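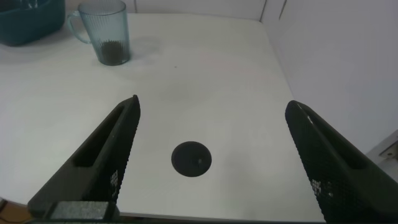
Carmela Lombardi wrote to us in January that most coffee companies talk about mountains and mist, and could we please just say what we do with the beans. Fair enough.

Carbone is a small coffee business run by two people, Ilaria Sartori and Ottavio Villa. We buy roasted beans from roasters we like, taste them side by side, and sell the ones we would drink ourselves. We don't own a farm. We don't have a story about a grandfather and a copper pot. Ottavio's grandfather drank tea.

What we doubt

We got into this out of annoyance. Too many bags promise jasmine, bergamot and wild honey, and then taste like coffee. We like coffee, so that part is fine, but we'd rather not pay extra for the jasmine. When a roaster sends us a flavor card, we put it in a drawer until we've written down what we tasted. About half the words on the card never show up in our notes, and "candied violet" has yet to show up once.

We feel the same about gear. Bowls and mugs from the kitchen cupboard will do for sorting and smelling. Ottavio once spent a long evening with a bamboo stirring paddle that was meant to "open" the grounds – it stirred them. We gave it away.
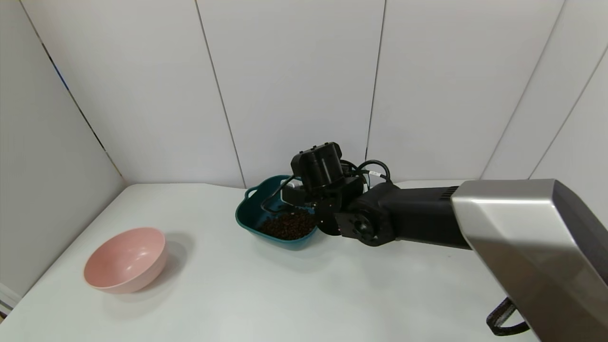
Two bowls on the tasting table, pink and teal.

How we pick

Every coffee gets 4 tastings before it goes on the list. We do them in the morning before breakfast, and again after lunch, when everything tastes worse and you learn more. Ilaria likes dark roasts and Ottavio doesn't trust them, so a dark roast has to be pretty good to get past him. If we still disagree after the last cup, we leave it off.

The house blend is called Brarkora. It's a medium roast, a bit nutty, good with milk. We have been asked what the name means and it doesn't mean anything.

What we won't tell you

We won't tell you our coffee is the freshest, since we have no way to check everyone else's. We won't say it will change your morning. The roast month is printed on the bag, the price covers the coffee and our time, and if you don't like it, write to Ilaria and she'll swap it for something else on the list. Please say what you didn't like about it. "Too fancy" is a perfectly good answer.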